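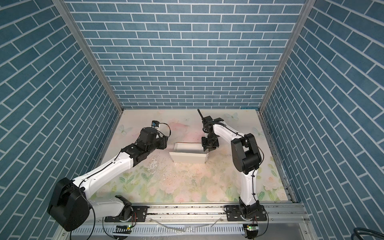 Kann eine zweiarmige Zelle heute schon Aufgaben im Haushalt oder in der Werkstatt übernehmen?

Einzelne Aufgaben unter festgelegten Bedingungen. Einen vollständigen Arbeitsgang mit wechselnden Gegenständen, etwa Küche aufräumen oder eine gemischte Werkbank leeren, deckt das System nicht ab.

Palent Doppelarmzelle Vutix
Stand der Produktangaben: 11. Oktober 2026

Aufbau
Zwei Arme auf gemeinsamer Frontschiene aus Aluminiumprofil, je eine schwarze Grundplatte pro Arm. Arbeitsraum an drei Seiten mit Wänden eingefasst, Eckpfosten ebenfalls aus Aluminiumprofil. Die Wände lassen sich mit beliebigem Dekor bekleiden, im gezeigten Aufbau blaues Ziegelmuster. Die Bodenauflage ist frei wählbar, hier ein heller Druck mit Rosen und Schmetterlingen. Unterhalb der Frontschiene verläuft ein gelochter Kabelkanal.

Eignung nach Aufgabe
Behälter greifen und versetzen: geeignet. Offene Schalen mit abstehenden Seiten sollten von beiden Armen geführt werden, bei einseitigem Griff kippt der Behälter.
Kleinteile in Schalen sortieren: geeignet, sofern die Teile einzeln liegen.
Tücher falten: bedingt. Rechteckige Zuschnitte bis 400 mm Kantenlänge, keine Kleidungsstücke.
Krümel und Späne vom Boden aufnehmen: nicht geeignet. Der Greifer fasst keine losen Partikel. Kehren mit einem Handwerkzeug ist möglich, das Ergebnis hängt stark von der Bodenauflage ab und muss von Hand nachgearbeitet werden.
Geschirr spülen, Umgang mit Flüssigkeiten: nicht freigegeben.
Schrauben und Fügen mit enger Toleranz: nicht freigegeben.

Technische Daten
Nutzlast je Arm: 200 g
Maximale Kantenlänge flacher Werkstücke: 400 mm
Maximale Dauer eines Arbeitsablaufs ohne Eingriff: 100 s
Artikelnummer Grundausstattung: 1,835

Ergebnisse aus dem Versuchsbetrieb
Im Januar wurde die Zelle bei Fairweather mit der Aufgabe »Schale anheben, drehen, absetzen« erprobt. Nach einem Wechsel der Bodenauflage musste der Ablauf neu eingelernt werden, obwohl Behälter und Startposition gleich blieben. Verantwortlich für die Auswertung war Triin Grigaitė. Ihr Prüfbericht empfiehlt, die Auflage vor Beginn der Aufnahmen festzulegen und danach nicht mehr zu tauschen. Helle, gemusterte Auflagen sind zulässig — sie verlängern die Einlernphase.

Für den Werkstatteinsatz gilt dasselbe. Ein Ablauf, der an einem Platz zuverlässig arbeitet, ist am Nachbarplatz erneut zu prüfen. Eine Aufsichtsperson muss während des Betriebs in Reichweite des Not-Halts bleiben.

Wartung
Bodenauflage vor jeder Schicht abwischen. Kabelbinder an den Armsegmenten monatlich auf festen Sitz prüfen. Kabelschlaufen am Handgelenk brauchen Spiel, sie dürfen nicht gekürzt werden. Greiferfinger bei sichtbarem Abrieb paarweise ersetzen.

Zubehör
Greiferfinger Illov, schmal oder breit, paarweise
Bodenauflage, einfarbig oder bedruckt
Wandbekleidung, Satz für drei Seiten
Ersatzkabel Handgelenk, vorkonfektioniert

Lieferung und Beratung
Die Zelle wird vormontiert geliefert, die Wände liegen getrennt bei. Vor der Bestellung ist eine Aufgabenbeschreibung mit Maßen und Gewichten der Gegenstände einzureichen. Technische Rückfragen bearbeitet Ha-rang Wang, Anwendungstechnik Palent. Aufgaben aus den Gruppen »nicht geeignet« und »nicht freigegeben« werden nicht angeboten.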